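5. Recolha de demonstrações

Secção revista em 13 de fevereiro de 2025 (Josefien Boersma). Substitui a folha antiga, deitem fora.

Antes de começar: secções 3 e 4 feitas, braço referenciado, paragem de emergência à mão. Conta no servidor Varkia ativa. Sem conta não grava, e o programa não avisa.

5.1 Preparar o posto

1. Mesa livre na zona de trabalho. Ferramentas para o lado.
2. Marcar a posição do objeto com fita. Fita bem colada, sem pontas levantadas.
3. Cortinas pretas fechadas atrás da mesa, tanto quanto der. Luz igual do princípio ao fim da sessão.
4. Passar a mão pelos cabos. Nenhum preso entre elos.
5. Abrir o Ballitz, escolher a tarefa, escrever o nome do operador.

Nota: nome do operador sempre igual. "Sanne", "S. Maes" e "smaes" contam como três pessoas e depois a Marloes De Graaf é que tem de juntar tudo à mão.

5.2 Gravar

1. Braço na posição inicial. Esperar pela luz verde no ecrã.
2. Carregar em Gravar. Esperar 3 segundos parado, só depois mexer.
3. Aproximar devagar, por cima ou de lado conforme a ficha da tarefa.
4. Fechar a garra. Se falhar a pega, abrir e tentar outra vez na mesma gravação. Correções servem, não apagar.
5. Completar a tarefa, abrir, afastar.
6. Parar. Marcar sucesso ou falha. Na dúvida, falha.

Limite por episódio: 30 segundos. Passou disso, o Ballitz corta e guarda como incompleto.

CUIDADO: não meter as mãos na área do braço enquanto a gravação está activa. Para mudar o objeto de sítio, pausar primeiro.

CUIDADO: não forçar o objeto contra a mesa. Se o valor de força ficar vermelho, aliviar logo.

5.3 Variar

Episódios todos iguais nao ensinam nada. Mudar a orientação do objeto, o ponto de partida do braço, a velocidade (pouco). Não mudar a luz nem as câmaras a meio. Mexeu numa câmara sem querer: parar, recalibrar (secção 4.2), abrir sessão nova.

Meta por tarefa: 400 episódios bons. Para tarefas de duas fases, 800. O modelo Galli começa a treinar com cerca de metade, mas os resultados aí ainda são fracos, não tirar conclusões.

5.4 Verificar antes de enviar

1. Abrir um episódio ao calhas e ver todas as câmaras.
2. Imagem do pulso nítida, dedos da garra visíveis.
3. Tempos alinhados entre câmaras. Desvio visivel = não enviar, avisar o Stijn Postma.
4. Apagar só os episódios com erro de gravação. As falhas do operador ficam.
5. Enviar. Não fechar o portátil até aparecer "concluído".

Mesmo posto, objeto com faixa laranja:

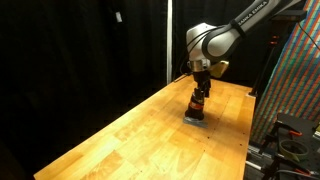
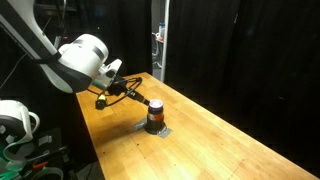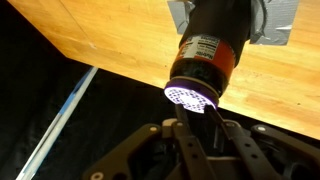 Posso juntar episódios de dois operadores na mesma sessão?
Convém abrir uma sessão para cada um. O Ballitz guarda o operador por sessão, e se trocarem a meio fica tudo em nome do primeiro. Se já aconteceu, escrever no campo de notas o número do episódio em que trocaram e mandar mensagem à Kirsty Mowat antes do envio.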